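The Box Is Still Packed by Hand

By Suqin Dong
6/8/18

Anyone who sells automation for a living will say that packing is solved. In one sense it is. A palletizer stacks identical cartons all day, and a gantry with suction cups loads identical jars into identical trays. The work that remains is what my shop does: short runs, mixed parts, a cardboard divider tray, and a person who puts the right item into the right cell.

My position is that general-purpose machines cannot yet do this work at a price or a speed that makes sense for a shop under 90 people, and that the reasons are mostly mechanical. Software gets the press. The hand is where the time goes.

Consider what a packer does with a flat, rectangular part. She picks it from a bin, turns it on edge, lines it up with a cell that has a few millimeters to spare on each side, and lets go when she feels the walls guide it. If a cardboard wall leans inward, she pushes it back with a knuckle without putting the part down. None of this is written in the work instruction. The instruction says "insert part."

A machine has to be given each of those steps, or has to learn them. The grasp is the easy one. Reorienting the part inside the hand is hard, and most systems avoid it by setting the part down and picking it up again. Each regrasp costs seconds and adds position error. The error matters because cardboard is a poor reference surface: it flexes, it bows with humidity, and two trays from the same bundle are not the same tray.

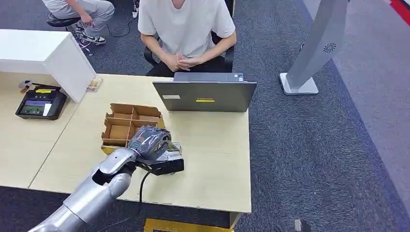
Cables make it worse. A part with an attached lead is two objects, one rigid and one limp, and the limp one goes where it likes. It drapes over the divider, gets caught under the part, or swings into the next cell. A packer deals with it using her other hand. Any cell design that budgets for a single arm should be priced again with this in mind.

Last January we tried a quote exercise with Plutadberg, an integrator I respect. We gave them one product, the Celloline insert kit, and asked for a machine that could pack it and then change over to the Rustis kit without a technician. They were candid. Packing the first kit was feasible with a molded plastic tray in place of cardboard. The changeover was not. They estimated 18 seconds per part at first, against under four for an experienced packer, and they would not commit to a figure for parts with leads.

We had run 2863 kits the month before, in seven variants. At those numbers the arithmetic is short. The molded tray alone would have required a minimum order of 3000, for a customer who revises the kit almost every quarter.

The usual reply is that speed will improve, and it will. I would point to two other quantities. One is recovery: how often the machine drops, jams or misplaces a part, and whether it can get out of that state alone. A slow machine that recovers is useful overnight. A fast one that stops and waits for a person is a second job for the person. The other is setup time per new item. Vendors tend to quote cycle time because it is the number that looks best.

Gloves and finger coverings deserve a mention too. Bare metal fingertips mark a finished surface, so something softer goes over them, and the covering wears, slips and changes the friction. We would be replacing it on a schedule, as we do with the pads on the Ren labeler.

The home is harder still. A kitchen drawer is a divider tray that was never drawn to a tolerance, filled with parts that have no part numbers. I see no reason to expect chores there before the packing bench, where at least the light is constant and the table stays put.

I would buy a machine that took a new kit in under an hour, handled one loose cable, and cleared its own jams nine times in ten – even at half a packer's speed. I have put that specification in writing to three vendors. One has asked for samples, and we shipped them two trays and a bag of parts with the leads still on.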